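# About the Plasstead Robotics Club

Hi, and thanks for clicking over from the school page! I'm Rosemarie, I teach tenth grade physics in the mornings, and from 3:15 until the late bus I'm in Room 118 with the robotics club. I've been meaning to rewrite this page for ages, because the old one still said we built line-following cars, and we haven't done that in four years (the cars are in a bin under the sink if anyone wants one).

## Who we are

We're an after-school club at Plasstead High, grades nine through twelve, with 24 students on the list this year. They don't all come every time. Marching band takes a big bite out of us in the fall and track takes another in the spring, and that's fine, we just leave good notes for each other on the whiteboard. If you come once and then vanish for three weeks, you'll still have a spot when you get back.

You don't have to know how to code. Really! A lot of our kids showed up knowing nothing, and a couple of them came because a friend was coming and there were pretzels. Some found out they love programming, some mostly like taking things apart, and one of our seniors has done almost nothing but cable management for two years and I would be lost without her.

## What we're working on

Spelling. I know that sounds like something for a much younger crowd, so let me explain.

Our robot is a tabletop arm called Ivamby (the name was voted in before my time, and I've heard three different stories about where it came from). The project this year is to get it to look at a word on a little white card, find plastic pieces on the table, and put them together so they make the same word. The pieces are straight bars and C-shaped arcs, with rounded ends and small holes in them, and they come in a handful of candy colors. There's no B in the box and no R in the box. You have to make them.

So a B is a bar and two arcs. An R is a bar, one arc, and another bar for the leg. An I is a bar and you're done, which makes it everybody's favorite letter for the first month. N is three bars and a lot of arguing about angles. And then there's the A! We had a whole meeting about the A. Do you give it a crossbar or not? The crossbar has to sit on top of two pieces that are only just leaning together, and it's so easy to knock them. In the end we voted to skip it. Two bars, meeting at the top, and we count that as an A. If you visit and tell us it looks like an upside-down V, you'll get a speech from whoever is standing closest.

Color doesn't matter for the spelling, by the way. A letter can be pink and blue and lavender all at once. The newer students usually want to match the colors because it looks nicer, and then they find out what it does to their code when the matching piece is all the way across the table.

## How we do it

We split into small groups, and people move around as much as they like.

**Reading.** This group works on getting the word off the card. The cards are written by hand in capital letters with a thin black marker, and everyone takes turns writing them so we're not training on one person's handwriting. Mine is apparently the worst.

**Planning.** Once you know the word, which pieces do you need, and where does each one go? This group lives at the whiteboard. They draw every letter as sticks and curves and write down the angle for each one. They also decide what to do when you run out of something.

**Moving.** The arm itself, and picking up a thin flat piece from a flat table without shoving it halfway to the wall. This is the slow part. We spent most of last spring on it.

**Checking.** My favorite, and I'll admit I'm biased. This group compares the finished letters to the card and decides if the word counts. They wrote the rules themselves. Letters can lean. They can wander up and down the table a bit, too. Pieces can overlap where they join. But you have to be able to read the word from left to right without being told what it is, and they'll go grab someone from the hallway to test that if they need to.

Before any of it goes near the arm, we lay words out by hand. Everyone does this, new kids and seniors alike. You take a card, you prop it up against the back panel, and you build the word on the table with your own fingers. It's a great way to notice how much you're doing without thinking about it, like turning an arc around so it opens the right way, or nudging a bar over to make room for the next letter. We write those little moves down, and a good many of them have ended up as lines in the code.

Our work area is a white table with white panels standing behind it. It isn't pretty, but the camera likes it. Please don't put your water bottle on it. I'm looking at the whole ninth grade when I say that.

## The Hollmann Meet

Every June we go to the Hollmann Meet, which is a regional get-together for high school clubs that work with robot arms. You bring your own robot and your own project, you get a table, and then you do your thing in front of the judges and whoever wanders by. We've gone 5 times. We have never won the big prize, and I'd like to say we don't mind, but the ride home last year was pretty quiet until we stopped for ice cream.

This year's plan is to take ten words. The students made a long list and are still fighting over it. Short words are safer, obviously, but the judges give credit for variety, so you want some curves in there and some letters that use a slanted piece. G is banned until further notice. S is under discussion.

We also keep a log of practice runs, and the goal is 500 before the meet. A run goes in the log if it worked, and it goes in if it didn't, with a note about what happened. Reading back through it is kind of wonderful. "Dropped arc." "Dropped arc." "Dropped arc, but closer."

## Where the money comes from

Club is free for students. Please don't let anyone tell you there's a fee! The meet does cost us a bit, around $100 a student once you add up the bus and lunch, and we cover that with the spring plant sale and a yearly gift from Nodine Hardware on Front Street. They also let us raid their scrap shelf, and the panels behind our table started out there. If you're local, go buy your lightbulbs from them.

## Joining

Come to Room 118 after last bell. There's a form, but you can fill it out after you've looked around and decided whether you like us. Things that help:

- a laptop, if you have one (we have loaners)
- shoes that cover your toes
- patience with small plastic things

Parents and grandparents are welcome to stop in too, and if you used to work with machines or electronics or anything close to it, I'd love to put you next to a student with a question. You don't need to prepare anything. Last year somebody's grandfather sat with the Moving group for an hour talking about how he used to set up sewing machines, and they changed how the arm comes down on a piece because of it.

Middle schoolers, we do an open table for you near the end of each semester. You can write a word card and lay it out yourself, and then our students will show you how they'd ask Ivamby to tackle the same word. Keep it to five letters or so, please, the table is only so wide.

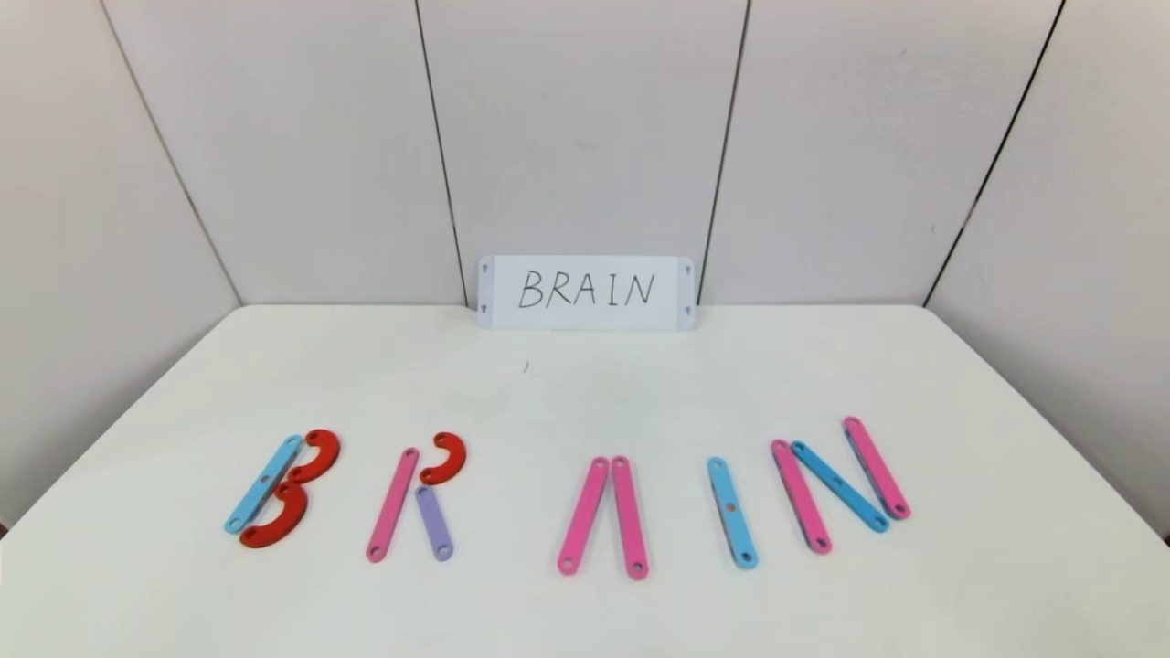
**Rosemarie Seidel**
*Physics teacher and club advisor, Plasstead High School*

BRAIN is one of the words on the Hollmann list at the moment, and I'm rooting for it. Two curves on the B, one on the R, that crossbar-free A, an easy I, and then the N right at the end to keep everyone humble. If you have a word you'd like to see us try, leave it in the box on my door or tell our student president, Sixten Solheim, who keeps the list. No Gs!

Page updated November 9, 2025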